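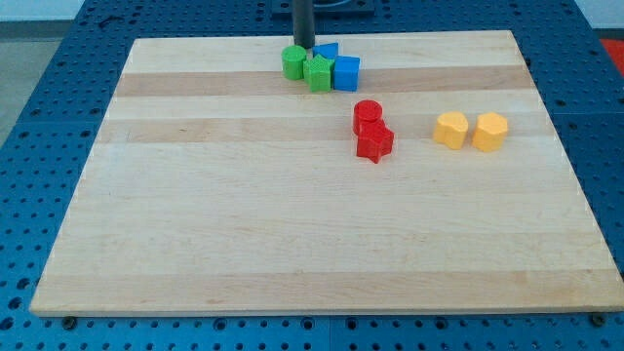 Small blocks on a wooden board: green and blue at the back, then red and yellow.

Sorting Shapes and Colours
Written by Natália Vrabec for young readers

Do you have a box of blocks at home? Perhaps it is an old biscuit tin, and when you open it everything is mixed together. Today we will learn what we can do with such blocks, how their shapes are called in mathematics, and why sorting is a more interesting job than it sounds.

What does it mean to sort?
To sort means to put together the things which have something in common. When you put the spoons with the spoons after washing up, you are sorting. When you look for two socks of the same pattern, you are sorting too.
Before you begin, you must choose a rule. A rule can be very short, for example "same colour together". On the wooden board the two red blocks touch each other, and the two yellow ones are side by side with a small gap. The green and blue ones share one group near the far edge. Would you leave green and blue together, or would you give each colour its own place? Both answers are allowed, if you can say your rule aloud.

The names of the solid shapes
A shape drawn on paper is flat. A block is a solid shape, and you can hold it in your hand and turn it round.
A cube has six faces and all of them are squares. A dice is a cube, and so is a sugar lump, if it is a well made one.
A cylinder has a circle at each end and one curved side. A tin of peas is a cylinder. It can stand, but if you lay it down it will roll away under the cupboard.
A prism has two ends of the same shape, and flat sides between them. If the ends are triangles, we say triangular prism. If the ends have six sides, we say hexagonal prism.
And the star? Look for the green star and the red star on the board. Each has a star on its top, and the sides go straight down. So a star block is a prism also, only with more corners. My pupil Dénes did not believe this, so we drew round the bottom of a star block and afterwards round its top. The two drawings were the same.

Change the rule
Now comes the part which I like most. Take the same blocks and sort them again, but forget the colours. Put together the blocks with the same shape. The green cylinder must now leave its blue neighbours and go to the red cylinder. The two stars meet as well.
You have not bought any new block and you have not lost any, but the groups are different. Scientists do the same with beetles, stones and leaves. They ask one question, make their groups, and then they ask another question. 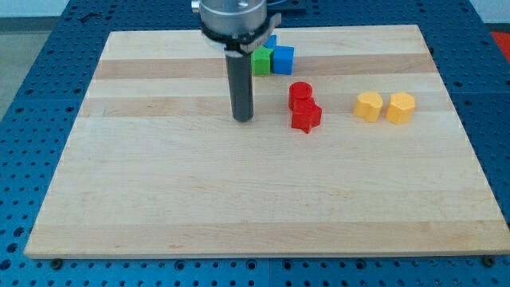 Try it yourself: the secret rule
This game is for two players. My daughter Jozefína plays it with me at the kitchen table, and she wins quite often.
You need 9 blocks or other small things (buttons, bottle tops, dry pasta) and a tray or a chopping board.
1. The first player thinks of a rule and does not say it.
2. She puts the things in groups by this rule.
3. The second player looks at the groups and tries to say the rule.
4. If the answer is wrong, the first player may move one more thing as a help.
5. Then you change places.
Some rules to begin with: can it roll, has it any corners, is it taller than my thumb.

New words
Face: a flat side of a solid shape.
Edge: the line where two faces meet.
Corner: the point where edges meet. In older books you will find the word vertex.

A question for the end
How many edges has a cube? Take one in your hand and put your finger on each edge as you count. The answer is twelve.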